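Scoring Changes for the Winter League

The scoring rules for the winter indoor season have been revised. The changes apply to all eight-team divisions at the Drendlow and Skokura fields and take effect with the first games in December. Team managers should read this item in full before submitting rosters. The printed rulebook will not be reissued until spring.

Earned runs

Last winter the league's scorers did not handle the ceiling rule in the same way. A batted ball that strikes the netting or a support cable in fair territory is live, and a fielder may catch it off the net for an out. When the fielder fails to catch it, some scorers charged an error and others credited a hit. Kelly Tunstall reviewed the scoresheets over the summer and found that the difference was large enough to change the order of the pitching table in both divisions.

From this season, a ball that touches the net and is not caught is a hit, regardless of how easy the play looked. An error may still be charged on the throw that follows. Runs that score on such a hit are earned unless an earlier error in the inning would make them unearned under the normal rule.

A ball that lodges in the net remains a ground-rule double. All runners advance two bases from the base held at the time of the pitch. The batter is credited with a double and a run batted in for each runner who scores.

Innings pitched

Games are six innings with a time limit. When the limit is reached in the middle of an inning, the inning is completed if the home team is behind or tied. It is dropped in all other cases. Statistics from a dropped inning will now count for individual players even though the runs do not count in the final score. This was the practice in the Skokura division only. Trevor Yeoman asked that it be made uniform, and the scorers agreed.

Partial innings are to be entered as thirds. A pitcher who retires two batters in the fifth and is then replaced has pitched 4 2/3 innings if he started the game. Do not enter 4.2 on the online form. The form reads it as a decimal and the earned run average comes out wrong.

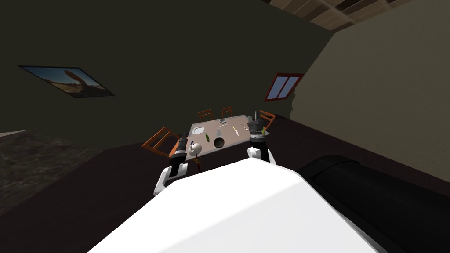 Qualifying for the averages

A batter needs two plate appearances for each game his team has played in order to appear in the batting table. Walks, sacrifices and hit batters count toward the total. Courtesy runners do not receive a plate appearance. Under the old rule the minimum was set by at bats, and that kept patient hitters off the list. Colin Mellor finished last winter batting .361 for Greria and did not qualify. He would have qualified under the new rule. Last winter's table will not be changed.

A pitcher needs one inning for each game his team has played. Fractions are not rounded up.

Switch-hitters and the batting record

The scoresheet has a new column for the side of the plate. Enter L or R for each plate appearance. A batter who changes sides during an appearance is recorded on the side he occupied when the appearance ended. A batter may change sides between pitches but not after the pitcher has taken his position on the rubber ready to throw.

The column is optional in December and required after that. Esi Fiadzo will keep the split averages and send them to managers at the end of each month. Managers who do not want the splits shared with other teams should tell her before the first game. The overall averages will continue to be posted for everyone.

Corrections

A scoring decision may be appealed once, in writing, by the manager of either team. The appeal must name the inning, the batter and the ruling in question. It must be received within two days of the game. The scorer of record will reply and may keep or change the call. Appeals that concern the umpire's judgment are a separate matter and go to Nigel Cropper.

Arithmetic mistakes can be reported at any time before the final tables are posted. These include box scores that do not balance. For each team, plate appearances must equal the sum of runs, runners left on base and opponents' putouts. Please check this before you sign the sheet.

Blank scoresheets with the new column are at the front desk at both fields. Sheets from last winter can be used through December if the side of the plate is written in the left margin.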